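## About Firnel

We started Firnel in a borrowed office with a leaky window, and the idea hasn't changed much since: help the people who put robots to work around furniture and floors do it carefully, and write down how. Our group now numbers 17, and we still eat lunch together on the big table when the weather is bad (it often is!).

Most of what we do is rules. Our house guide, which we call Flallar, has 13 pages, and we're rather fond of every one of them. It asks for a slow approach near anything with brackets or narrow gaps, a clear stop point agreed on before the arm moves, and a person within reach of the stop button the whole time. It also asks crews to look at the underside of a thing before they plan a grip, and to write up a near miss the same day, even a small and slightly embarrassing one. 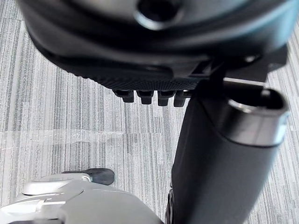
Siwan Bevan wrote to us after her crew at Montes had worked with the guide for a season, and said the stop point rule was the one they argued over most and would now be sorry to lose, though she'd like the page on reporting to be a good deal shorter. We've taken that to heart, and the new draft of that page is up for comment until the end of May. Do write to us if you have thoughts on it, long letters very much included.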